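Ok thread time. Picnic box clear-out, the whole lot, because the lid hasn't shut properly since May and I'm sick of sitting on it

1/ Background. Box is a Kovard, the big one, 600 mm long. Bought for camping, became the picnic box, then became the box where everything goes that has no drawer. Lives on top of the chest freezer. Falls off the chest freezer.

2/ Tipped it all out on the laundry floor. Tomato sauce sachets. Serviettes from four different fish and chip shops. One thong (left). A jar of what was maybe relish. Gone, all gone, bin night is my favourite night

3/ Rule for today. If it hasn't been on a picnic in a year it goes to the op shop or back to the kitchen. No sentimental stuff. Ok a bit of sentimental stuff

4/ Cloths first. Had the big tartan rug, a plastic-backed thing that smells like a tent, and the yellow and white gingham. Gingham stays. Yellow hides mustard, doesn't hide beetroot, ask me how I know

5/ Folding the gingham. Do NOT fold it to fit the box. Fold it to the size of a place setting and then it does two jobs, goes down flat under one plate if you're eating on a bench, opens right out if there's grass. Took me years to work this out. Edges never line up, don't care

6/ Plates. Melamine ones from Skanwood, scratched to bits but still going. Plain white. Everyone told me to get the ones with compartments. Why. It's a sausage and some salad

7/ Cups!! This is where it got silly. 21 cups. TWENTY ONE. There are three of us. Clear plastic ones mostly, the kind that crack if you look at them. Kept six. The rest are in the shed for seedlings

8/ Someone in my DMs already asking why not proper enamel mugs. Had them. Burnt my lip on every single one

9/ Cutlery. Right. So I've got the copper coloured forks, which were a present and are honestly too nice for the park, and a bunch of dark handled odds and ends from the kitchen drawer. Do they match, no. Is anyone at the oval going to say somthing, also no

10/ Tried the Pomby cutlery roll. Nice idea, little pockets, ties up with a ribbon. Forks poke out the top when you carry it and the pockets fill with crumbs. Back to an old tea towel and a rubber band

11/ Order it goes back in the box, bottom to top. Plates, cups inside each other, cutlery in tea towel, cloth last. Cloth last!! You want it first when you get there. I had it at the bottom for ages and unpacked the entire lunch onto dirt every time like a galah

12/ Setting a place, since two people asked. Cloth down, plate on the cloth, cup past the top right corner so you don't elbow it, fork off to the left. Fork can sit on the bare table, it's fine, it's a picnic

13/ Wind is the enemy obviously. Quansah do those clip weights shaped like lemons. Good on a trestle, useless on a thick bench. I use a rock

14/ Result. Lid shuts! Carried it to the car with one arm. Op shop bag is by the door where it will live until spring probbaly

15/ Missing from box, need to replace: bottle opener, sunscreen that isn't from the last decade, a small chopping board. If you've got a board you like that fits flat in a 600 box tell me

16/ Last one then I have to get tea on. One place, all laid

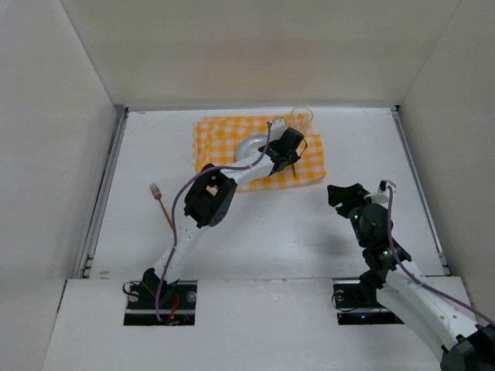

Quansahfan_Deb: get a thin bamboo board and slide it in upright down the side of the box, mine's been in there two summers and doubles as a cheese plate. also fork on the left but where's your knife going, right of the plate or are you one of those people who leaves it in the butter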